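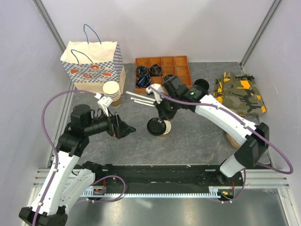
Slide 1: Clearing up after the coffee order

Good afternoon. My name is Wilma Cruickshank and I look after the break room at Lirkard. I have three things to cover today: cups, lids and the bag.

Start with the cups. Ours come nested, and they should stay nested until someone needs one. Loose cups get knocked over and then thrown out. At Lirkard we were losing 98 cups in a bad month, mostly clean ones.

Straws go with the lids. Keep them on the same side of the table so people pick up both in one go.

(Pause. Ask who has a shared table at work.)

Slide 2: Sorting trays

A tray with small compartments is good for odds and ends. Leave some cells free. A full tray gets ignored and the next thing is put down beside it.

Clothes are a separate matter. If a jacket or a vest is left on the table, fold it and move it to one side first. Do this before you touch the cups.

Slide 3: Putting lids on 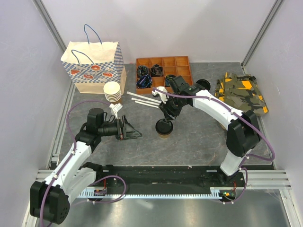
Set the cup on a flat spot before the lid goes on. Press on one side, then the other, and run a finger around the rim. Two people at Intarasuk told me they hold the cup in the air to do this. I would not.

Lid sizes are worth checking when you order. We had a mixed box last November and it took until spring to use it up.

Slide 4: The bag

Stand the paper bag at the edge of the table with the top open. Heavy items go in first, cups last. If it has handles, fold them outward so they stay clear of the opening.

(Skip the part on recycling if we are past 2:45.)

Handout is by the door. It has the ordering list and the table layout we use. Questions now, please.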